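Stasby Users Group – Minutes of Committee Meeting
5 September 2019

Present: Dorothy Haworth (chair), Keith Sheehan, Noeline Paewai, Shayne Fairweather (minutes)
Apologies: Bronwyn Gilchrist

1. Previous minutes
Accepted with one correction. Item 4 should read "staging server", not "build server".

2. Test runner upgrade
Keith has moved the Balow project to the new runner. Unit tests pass. The browser tests start but stop at the login page when run in parallel. Run one at a time they finish in 28 minutes, against 11 before the upgrade. 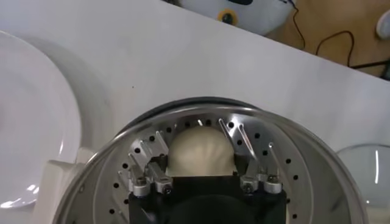 Shayne asked if the old runner could stay in place for Balow until the login problem is fixed. Agreed. Keith will pin the version in the config file and put a note in the readme.

3. Timeouts
The default wait is 2000 ms. Noeline said this is too short for the report pages in Umer and people have been adding sleeps to get around it. She wants a separate setting for slow pages. Dorothy would prefer to fix the slow query first. No decision – Noeline to bring load times to the next meeting.

4. Sadowski plugin
The plugin has had no release since March. There are 7 open bugs, two of them ours. Bronwyn sent a note offering to keep a fork going for the group. Members were in favor, but want to hear how much of her time it would take.
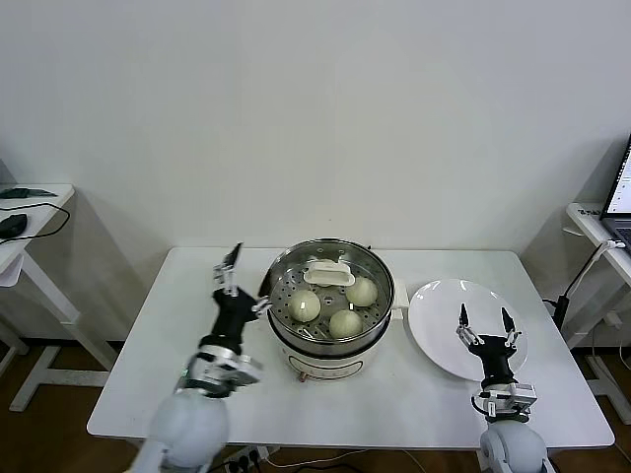
Keith pointed out that a fork would need its own package name or installs will pull in the wrong one. Shayne to check the license.

5. Mailing list
Digest mode is sending some messages twice. Dorothy has reset the queue and will look at the logs if it happens again.

6. Other business
Noeline asked for write access to the wiki. Granted.

Actions
Keith – pin runner version, update readme
Noeline – load times for Umer report pages
Shayne – plugin license
Bronwyn – estimate of hours for the fork

Meeting closed. Next meeting to be set by email.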